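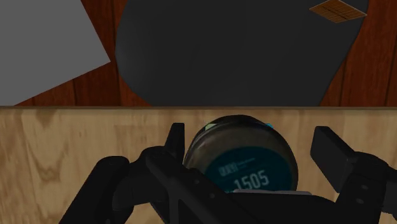

Round tin with dark teal label, 1505.

Gement Furniture Wax, Clear
Sold by Skolard, finishing supplies and hand tools

We stock very few waxes. Most of them are the same three or four ingredients in different proportions, sold with a story about monasteries or beekeepers, and we got tired of reading the stories. Gement is on the shelf because Jocelyn Després kept using it after the trial was over, and she is hard on finishes.

What it is

A soft paste wax for bare, oiled or shellacked wood. Beeswax and carnauba in a turpentine-type solvent. It goes on with a cloth, hazes over, and buffs to a low sheen. Clear only. There is a brown version, which we tried and don't carry. It sat in the pores of the ash sample like dirt.

What the maker says, and what we think of it

"Nourishes the wood." Wood in a table is dead. It doesn't eat. Wax sits on the surface, fills some of the small scratches and makes the color look a bit deeper. If an old dresser looks better after waxing, it's mostly because you wiped the grime off it with a solvent-soaked rag.

"Water resistant." For a splash you wipe up, yes. We left a wet glass on a waxed cherry board overnight and got a ring. We got a ring with every other wax we tried too, and a slightly fainter one with the Dimine hard wax, which costs more and is miserable to buff. If you want a tabletop that shrugs off glasses, buy varnish. We sell that as well.

"Lasts up to a year." On a picture frame, maybe. On the arms of Kha Lã's desk chair it was gone by the end of August, and he had put it on in the spring. Anything that gets touched every day will need another coat sooner than the leaflet lets on.

"Heirloom finish." We don't know what this means.

How we tried it

We put it on offcuts of ash, cherry, walnut and pine, half of each piece bare and half with a coat of shellac under it. Then we used it on things we own: a chair, two drawer fronts, a bread box that lives next to a radiator. This isn't a laboratory. We didn't measure gloss with a meter and we'd be suspicious of a shop that printed a number for it.

On walnut over shellac it looked very good. On walnut with nothing under it, fine, a bit flat. Cherry the same. Pine was blotchy where the cloth had been loaded too heavily, and it took a second going-over with clean solvent to even it out. Ash gave us no trouble.

The bread box is the one that surprised us. The wax near the radiator stayed slightly tacky for weeks and picked up flour. Keep it off anything that gets warm.

Applying it

Sand to whatever grit you normally stop at. People ask if they should go up to 1000 before waxing. On a small turned box you might see the difference. On a bookcase you are polishing for your own satisfaction. If you're starting from old varnish, 80 grit by hand will get you through it, then work up from there, and don't skip grits or the wax will show every scratch you left.

Dust it off. Put a walnut-sized lump of wax in the middle of a folded cotton cloth and work it through the cloth, so that what reaches the wood is a thin film. Thin is the whole job. Nearly every complaint we get about paste wax comes from a coat that was too thick.

Wait until it hazes. The leaflet gives ten minutes. In our shop it was closer to half an hour, and on a damp day longer than that. Touch a corner; if it drags, leave it alone.

Buff with a clean cloth or a shoe brush. A brush is much better on moldings. Second coat the next day if you want one. We could see a second coat. We could not see a third, even side by side under a window, so save your wax.

Spread used rags out flat to dry, outdoors if you can, well away from flames. Open a window while you work. The smell is strong for an evening and mostly gone the day after.

Don't use it on

Floors. It's slippery and you will fall.
Cutting boards or anything that holds food. The solvent isn't meant for it, and hot water would take the wax off anyway.
Outdoor furniture.
Anything you plan to varnish or paint later. Wax is a nuisance to get off completely and new finish won't stick to what's left.
Veneered antiques worth real money. Ask a conservator first. We sell wax, we don't restore.

Coverage

The leaflet has a coverage figure which we couldn't get near, so we aren't repeating it. Beril Akyol did the outside of a wardrobe, two thin coats, and had plenty left in the container. That's the most useful thing we can tell you. If you're doing one chair, buy the smallest size and ignore the line about value in the big one. Paste wax dries out once it's been opened a few times, and half a container of hard crumbs is no bargain. If yours has stiffened up, a little mineral spirits stirred in will usually bring it back.

Compared with the others we tried

Dimine hard wax: tougher, shinier, real work to buff. Good on drawer runners. Too much effort for a whole cabinet unless you enjoy that kind of thing.

Lục soft wax: very easy to put on, pleasant smell, and it fingerprints terribly. We stopped carrying it.

Plain old beeswax melted into turpentine at home: cheaper, softer, a little sticky, perfectly respectable. If you already make your own and like it, Gement won't change your life.

Customer notes

"Used it on a walnut record cabinet over shellac. Nice soft look. I did put it on too thick the first time, as warned." Faustine Masson

"Good wax but I don't see what makes it better than the one from the hardware store. Maybe slightly easier to buff?" Nhàn Ông

We think that second one is a fair review. The difference is small. What you're paying for is a paste that has been the same consistency every time we've opened a new batch, and that wasn't true of two of the cheaper ones.

Ordering

Item 143 in the finishing section. Ships by ground only, on account of the solvent, so we can't send it by air or overseas. Unopened wax can come back to us for a refund. Opened wax can't, though if yours arrives dried out or separated, write to us with your order number and we'll replace it.

Lint-free cotton cloths and shoe brushes are sold separately. An old T-shirt works just as well as the cloths.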